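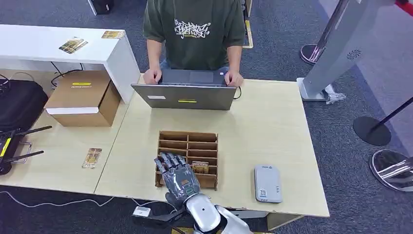 드라마 한 회분의 리뷰를 쓰기 전에 장면 기록표를 먼저 만든다. 기록표는 장면 하나를 한 줄로 적은 표이며, 줄거리 요약과는 용도가 다르다. 노트북에서 스프레드시트로 작성해도 되고 종이 카드를 써도 된다. 카드를 쓸 경우 칸이 좁게 나뉜 갈색 판지 정리함을 책상에 두고, 장면 카드를 인쇄면이 앞으로 오게 세워 꽂으면 순서를 바꾸기 쉽다. 아래 설명은 스프레드시트를 기준으로 한다.

예시 작품은 Nandemthorpe 시즌 1의 6화다. 본편 길이는 55분이고, 인물 Vasylenko가 처음으로 중심에 놓이는 회차다. 다른 작품에 적용할 때는 열 구성을 그대로 두고 인물 약어만 바꾼다.

준비물

본편 영상(시간 표시가 초 단위까지 나오는 재생기)
이어폰 또는 헤드폰
스프레드시트 프로그램
자막 파일(있는 경우). Rarkuvow로 열면 대사와 시각을 표로 내보낼 수 있다.

1단계. 첫 시청

메모 없이 끝까지 본다. 일시 정지와 되감기를 하지 않는다. 시청이 끝나면 기억나는 장면을 순서와 상관없이 적어 둔다. 이 목록은 5단계에서 다시 쓰므로 지우지 않는다.

2단계. 열 만들기

다음 8개 열을 만든다.

번호
시작 시각
장소
시간대(낮, 밤, 불명)
등장인물
시점 인물
소리
비고

시점 인물 열에는 카메라가 주로 따라가는 인물 한 명만 적는다. 판단이 어려우면 물음표를 넣고 넘어간다. 두 명을 함께 적으면 나중에 집계가 되지 않는다.

3단계. 장면 나누기

두 번째 시청부터 기록을 시작한다. 장소나 시간대가 바뀌면 새 줄로 나눈다. 같은 장소에서 인물만 드나드는 경우는 나누지 않는다. 교차 편집은 예외로 처리한다. 두 장소가 짧게 번갈아 나오면 한 줄로 묶고 비고에 "교차"라고 적은 뒤 두 장소를 모두 기입한다.

회상 장면은 별도의 줄로 두되 번호 뒤에 r을 붙인다. 인물이 회상하는 것인지 작품이 시청자에게만 보여 주는 것인지가 분명하면 비고에 남긴다. 6화의 부두 장면은 후자에 해당한다. Vasylenko는 그 자리에 없었고, 이후 대사에서도 내용을 알지 못한다.

4단계. 소리 기록

세 번째 시청은 화면을 가리고 소리만 듣는다. 소리 열에는 음악, 환경음, 무음을 구분해 적는다. 약어는 각각 M, E, X로 한다. 음악이 장면 도중에 시작되면 M 뒤에 시각을 붙인다.

환경음은 출처를 구체적으로 쓴다. "소음"이라고만 적으면 쓸모가 없다. "냉장고", "복도 발소리", "빗물받이"처럼 쓴다. 출처를 모르면 성질만 적는다(낮고 일정함, 불규칙하게 끊김 등). 대사가 없는 구간이 9초 이상 이어지면 비고에 시작과 끝 시각을 모두 적는다.

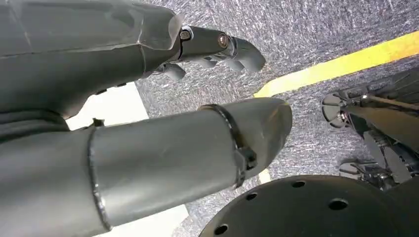
회색 로봇 손. 손가락이 아래를 향하고 있다.

5단계. 대조

1단계의 목록을 기록표와 비교한다. 목록에 있는 장면은 비고에 별표를 하고, 기억한 순서와 실제 순서가 다르면 화살표를 추가한다. 6화에서는 부엌 대화가 전화 장면보다 뒤에 나온 것으로 기억하기 쉬우나 실제로는 먼저 나온다. 이런 어긋남은 편집을 논할 때 근거로 쓸 수 있다.

시점 인물 열로 정렬해 인물별 줄 수를 센다. 줄 수와 시간은 일치하지 않으므로 시작 시각의 차이로 길이도 계산해 둔다. 대사가 가장 많은 인물과 시점 인물이 다른 장면은 따로 표시한다.

6단계. 리뷰에 옮기기

기록표에서 논점 하나를 고른다. 예를 들어 6화의 밤 장면은 대부분 E이고, M은 Vasylenko가 혼자 남은 뒤에만 붙는다. 이 경우 논점은 음악의 배치가 되고, 본문에는 해당 장면 두세 개만 인용한다. 나머지 줄은 반례를 찾는 데 사용한다. 반례가 있으면 본문에 적는다.

인용할 때는 시각을 쓰지 않고 상황으로 지시한다. "32분 장면"보다 "병원 계단에서 전화를 끊은 직후"가 낫다. 방송판과 스트리밍판은 시각이 다를 수 있다.

연출자의 의도를 단정하는 문장은 인터뷰 등 출처가 있을 때만 쓴다. Halldóra Ravn의 Nandemthorpe 연재 리뷰는 이 원칙을 지키는 편이며, 출처가 없는 대목에서는 화면과 소리에서 확인되는 내용까지만 서술한다.

파일 관리

파일 이름은 작품명, 시즌, 회차 순으로 한다. 여러 명이 같은 작품을 나누어 기록한다면 Flerine의 공유 시트 기능을 쓰되, 시점 인물 열은 각자 작성한 뒤 합친다. 의견이 갈린 칸은 통일하지 않고 둘 다 비고로 옮긴다. 재편집판이 나오면 기존 표를 고치지 말고 사본을 만들어 바뀐 줄만 색으로 표시한다.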